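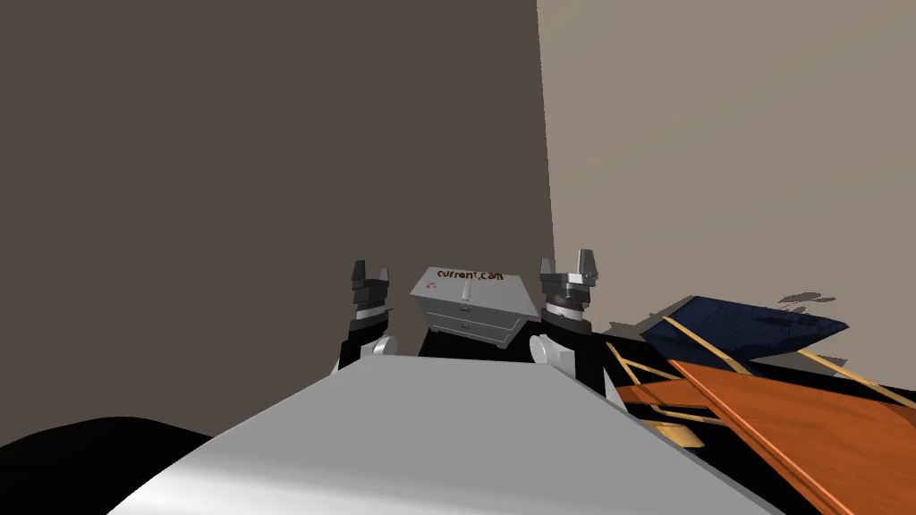

Karneo will open a repair counter for household furniture at its Skotlow store in June, the company announced today. The counter will accept chairs, side tables, shelves, stools and other pieces that one person can carry, whether or not they were bought from Karneo. Small storage furniture is expected to make up much of the work, and the range is wide: jewelry chests, sewing boxes, spice cabinets, and little gray chests of drawers like the one shown, with small pulls on the front and a sloping lid. Sticking drawers, missing pulls, loose hinges and split panels can all be brought in without an appointment.

The service follows a trial at the company's Hajji store, where a single workbench was set up next to the returns desk last fall. Over the trial period staff logged 1000 repair requests. Loose joints were the most common problem, followed by drawers that would not run and hardware that had come off and been lost.

"People were bringing us things they had been meaning to fix for years," said Dalia Kamel, head of customer services at Karneo. "A lot of them had no idea where to take a stool with one bad leg. A furniture restorer will usually charge more than the stool cost, and a hardware store will sell you the glue but won't do the job."

Customers will leave their item at the counter and receive a written estimate within 2 working days. No work starts until the customer has agreed to the price. Most repairs will be ready for pickup in 7 days, and items that need a part ordered may take longer. Anything not collected within 30 days of the pickup notice will be subject to a storage fee, which will be printed on the claim ticket.

Prices are set by the type of job. Regluing a joint, replacing a screw or fitting a new pull each carry a flat charge. Jobs that involve cutting a new part are priced by the hour. A full price list will be posted at the counter and handed out with each claim ticket.

Karneo is buying its replacement hardware from Rasach, a wholesale supplier of hinges, knobs, drawer runners and catches. Customers will be able to look through a sample board and choose a match for what is already on the piece. Where an exact match cannot be found, the counter will offer to replace the full set so that all the pulls on a piece look the same. Old hardware will be returned to the customer in a bag on request.

Workshop manager Reda Bennani, who ran the bench at Hajji, will move to Skotlow to set up the new counter and train the staff there.

"Drawers are the thing I would tell people to bring in early," Bennani said. "If a drawer sticks and you keep yanking on it, the front comes away from the sides and then it's a bigger job. Before that point it may only need cleaning and a bit of wax. Please empty them first, too – we found keys, letters and a fair amount of cash at Hajji, and all of it had to be bagged and labeled."

The counter will not take upholstered furniture, mattresses, electrical items or anything with a glass top. Pieces with old flaking paint will be looked at but may be turned away, as the workshop is not equipped to remove paint that could contain lead. Antiques will be accepted for simple repairs only, and customers with valuable pieces are advised to speak with a specialist before having any work done.

The Skotlow counter will be open during regular store hours every day except Sunday, when items can be picked up but not dropped off. It will be on the ground floor, to the left of the main entrance, in the space used until now for gift wrapping. Gift wrapping will move upstairs.

Repairs carried out at the counter are guaranteed for the part of the piece that was worked on. If a reglued joint fails in normal use, it will be redone at no charge on presentation of the original ticket. The Hajji bench will stay open on its current schedule.

About Karneo

Karneo sells furniture, kitchenware and household storage through its own stores and by mail order. Press inquiries should be sent to the customer services office, attention Dalia Kamel.

Recent releases

Karneo extends return period for flat-pack shelving
Hajji store to open at 8 a.m. on weekdays
Delivery changes for Skotlow customers
Rasach hardware now sold in all Karneo stores
Kitchenware catalog available by mail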